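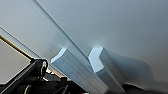
A reader of the June page wrote that the panels get too little attention in these galleries, that a mat can be pulled and washed in a minute while dirt in a panel seam stays for years, and that the seams should come first on any page about a compartment.

The point is accepted, and the order on this page follows it: panels first, floor second.

Brerusora storage compartment, panels and floor
Gallery page, Vass workshop
December 16, 2019

The compartment is part of the Brerusora fit-out at Vass. It has pale walls, a ledge for small items, and a removable floor mat. The panels are from the Nurnelska range. The mat is a Ravadeck, shaped to suit the floor. The notes below cover surface condition, cleaning method, and refitting. Dimensions are in the fit-out sheet and are not repeated on this page, except where a setting depends on them.

Panel surface and seam
Smooth white panel with a long, thin seam. The area on one side of the seam is slightly grayer than the wide white area on the other.

Notes on the panels

The white finish shows gray shadow readily, and under a lamp held close it is hard to tell shadow from a stain. Move the lamp before reaching for a cleaner. If the mark moves, leave it alone.

Wipe along the seam, never across it. A cloth drawn across the joint drops its dirt into the gap. Use a folded cotton cloth, damp, with a drop of dish soap in warm water. Solvent wipes dull the finish, and the dull patch can't be polished out.

For dirt already in the seam, a soft toothbrush works. Hold it nearly flat and brush toward the open end of the joint. Follow with a vacuum on its low setting and the brush head fitted. Metal picks and knife points raise a burr on the panel edge, after which the joint collects lint at that spot.

Adjoining panels should sit flush. Run a fingertip over the joint with light pressure. A step that can be felt but not seen is acceptable. A step that catches the edge of a cloth is not, and the panel should be backed off and reseated. Start with the fixing nearest the high point. Tighten by hand, then a quarter turn with the driver.

The slight difference in tone between neighboring panels has been raised before. Nurnelska panels from separate deliveries do not always match. It has no effect on fit. Where matching matters, order all panels for a bay together and lay them out in daylight before the first one goes in.

Floor mat and ledge
Black mat with a matte surface, raised rectangular pad toward the center, and silvery grommets near two of the edges. Faint scuffs and light specks, with dusty smudges mostly in one half. Woven basket on the ledge. 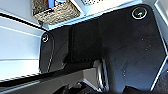 Can the mat be cleaned without taking it out?

Light dust can be vacuumed in place. Grit under the mat can't be reached that way, and a full cleaning means lifting it out, doing both faces, and wiping the compartment floor before it goes back.

Notes on the mat

Clear the compartment floor before lifting. Items on the ledge can stay where they are if the ledge is not being cleaned. Take the mat by one side and roll it back on itself with an open curve. A tight fold leaves a crease that holds dust and takes several days to flatten.

Shake the mat outdoors, then vacuum it face up. Go over the pad separately. The ridge at its perimeter traps fine dust on all sides, and the wide floor head passes over it without picking anything up. The narrow nozzle is the right tool. The raised lip needs the same treatment along its inside curve.

Wash with water at no more than 40 °C. Soap is optional and should be rinsed off completely, as the residue dries to a gray film that looks like dust and comes back after every wipe. Do not use tire dressing or any other shine product. The surface is meant to be matte, and a dressing makes it slick.

Dry the grommets first, with the corner of a cloth pushed into the center. Water left there marks the ring. Polishing is not needed. A dull ring gets a dry cloth and nothing else.

Leave the mat flat in the shade for some 60 minutes, then turn it and check the back. Refit only when both faces are dry to the touch.

Refitting

The outline is irregular, and the mat goes in one way only. Set the lipped side first, press it down along its full length, then lower the rest toward the opposite wall. The angled edge should follow the side panel without riding up on it. If it rides up, the lipped side is not fully down. Lift and start again. Trimming is not a remedy, and a trimmed mat will shift.

Scuffs are left as they are. They are on the surface and do not deepen with washing. Fine abrasive pads were tried on an offcut, and they replaced one faint mark with a wide pale patch.

Ledge

Baskets with a woven base shed small fibers onto the ledge, and some of these end up on the mat. Tip the basket out and tap it clean when the mat is done. Felt dots under the base reduce the shedding but have to be replaced when they flatten. A basket should sit fully on the ledge with no part of the base over the edge.

Settings and stock

Cleaning interval, mat, full: 21 days
Cleaning interval, panels and seams: with every second mat cleaning
Felt dots, pack size: 12
Mat: Ravadeck, black
Panels: Nurnelska, white

Corrections to the intervals go to the Vass workshop address, marked Brerusora compartment.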